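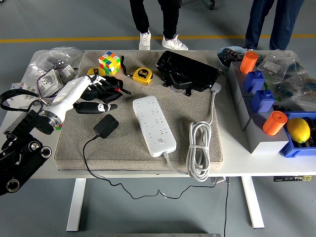
펠트 패드 위의 로봇 손과 작업 대상 물체들. 오른쪽은 분류용 수납함.

조작 정책의 성공률은 물체 배치를 고정한 채 측정하면 안 된다는 것이 이 글의 주장이다. 2월 20일에 공개된 Honholm 벤치마크 결과를 읽고 쓴다.

Honholm의 과제는 단순하다. 탁자 위에 흩어진 물건을 집어 오른쪽의 회색 수납함으로 옮긴다. 학습에는 원격 조작 시연 3331건이 쓰였고, 평가에는 초기 배치 24종이 쓰였다. 비교 대상은 Rutness와 Zillent, 2개 정책이다. 보고서는 Rutness가 앞선다고 결론짓는다. 수치 자체를 의심할 이유는 없다. 문제는 그 수치가 무엇을 측정했는가이다.

평가 배치 24종은 모두 시연 수집 때 사용한 배치 목록에서 추출되었다. 물체의 위치와 자세에 작은 섭동을 주었다고는 하나, 물체 간의 인접 관계는 그대로 보존된다. 큐브 옆에 줄자가 있고, 멀티탭 왼쪽에 어댑터가 있는 배치라면 섭동 후에도 같은 순서로 놓인다. 이런 조건에서는 시각 인식이 약한 정책도 궤적을 기억해 내는 것만으로 높은 점수를 얻을 수 있다. 따라서 이 결과를 일반화 성능으로 읽는 것은 부적절하다.

두 번째 문제는 케이블이다. 강체인 큐브와 달리 멀티탭의 흰 케이블이나 어댑터의 긴 검은 선은 상태 공간의 차원이 훨씬 높다. 선이 탁자 모서리 밖으로 늘어져 있으면 본체를 들어 올릴 때 하중 조건도 달라진다. 그런데 보고서의 평균 성공률은 큐브 1회와 어댑터 1회에 같은 가중치를 준다. 쉬운 물체의 비중을 늘리면 평균은 오르고, 정책의 차이는 가려진다. 강체와 변형체를 분리한 표는 본문에 없고 부록에도 없다.

실제 물건을 쓴 점은 높이 평가한다. 색만 다른 블록을 늘어놓은 평가에 비하면 줄자, 광택 있는 검은 케이스, 투명 비닐봉지는 훨씬 어려운 관측 조건을 만든다. 광택면과 투명 포장은 깊이 추정을 불안정하게 하며, 현장의 작업대에는 그런 물건이 흔하다. 배경을 깨끗이 비우지 않은 것도 옳은 선택이다. 다만 어려운 물체를 탁자에 올려 두는 것과 그 물체로 평가하는 것은 별개의 일이다. 투명 봉지는 관측에는 들어오지만 집기 대상 목록에는 빠져 있다.

성공 판정 기준도 느슨하다. 물체가 수납함 안에 들어가면 성공으로 기록되고, 도중에 다른 물체를 밀어내거나 케이블을 끌고 간 경우는 감점되지 않는다. Kwiatkowski 프로토콜은 비대상 물체의 변위를 별도 항목으로 기록하는데, 이 방식을 따르는 데 드는 비용은 크지 않다. 시도 전후의 영상이 이미 저장되어 있기 때문이다.

7월로 예정된 개정판에는 최소한 다음 변경이 필요하다고 본다. 인접 관계를 바꾼 미공개 배치를 평가에 포함할 것. 성공률을 물체 유형별로 보고할 것. 실패 시도를 파지 실패, 이송 중 낙하, 오분류로 나누어 공개할 것. 시연을 더 모으는 일은 그다음이어도 된다. 현재의 평가 방식에서는 시연을 두 배로 늘려 점수가 올라도 그것이 일반화의 개선인지 암기 범위의 확장인지 구분할 방법이 없다.

Rutness가 Zillent보다 나은 정책일 가능성은 있다. 공개된 자료만으로는 판단을 유보한다.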